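Brinar two-arm bagging cell, after a season of use
Review by Tahsin Akanda

We pack mixed fruit at Fatcombe, mostly small bagged orders for corner shops. In April the firm leased a Brinar cell and put it at the end of line two. I've worked beside it on the late shift ever since, so this is a packer's view.

It does up to 700 bags on a shift. A good packer does more, but the cell doesn't get sore wrists. Round, firm fruit goes well. Thin bags are its weak point: the film clings, a handle folds over the opening, and someone has to walk across and sort it out. On a bad night I do that every few minutes.

New items are taught at the practice bench with toy fruit, which saves a lot of bruised stock. Fakir, who supply the training, gave us two mornings. I'd have liked a third, on clearing faults.

The job itself has changed more than I expected. Three of us used to pack and talk. Now one packs, one checks weights and one minds the cell, and we swap at the break. Minding is easier on the back and duller — you can't drift off, but there isn't much to do either. Hours haven't been cut so far. The minder's rate is 95 pence an hour higher, and we had to ask for it.

Noise is low. The stop button is where you'd want it. The fault screen uses codes without words, and we've taped up our own list.

Worth having for steady orders. I wouldn't buy it for a site that changes its bags often.

Practice bench, with the toy fruit and the pink bag:
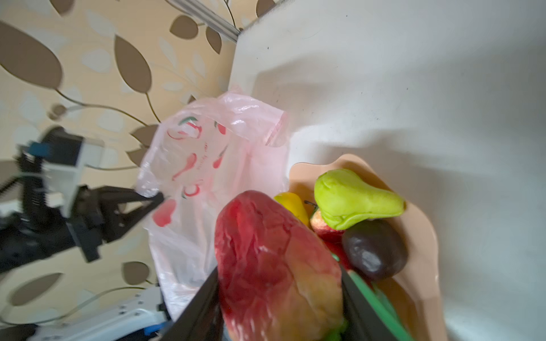
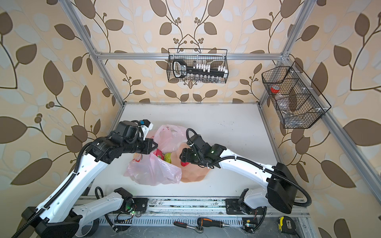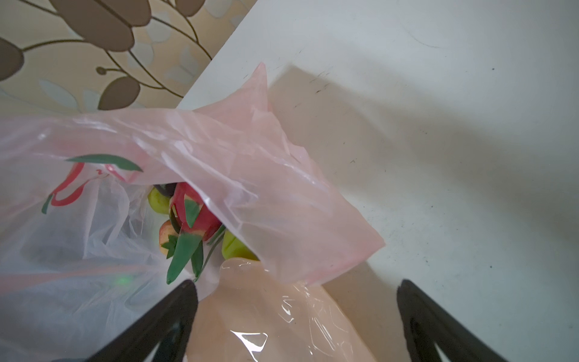

Plornville reader: We've had the same cell for a year and the clinging film never went away. Stiffer bags helped a bit. Get the minder's rate in writing — ours was dropped once the trial period ended.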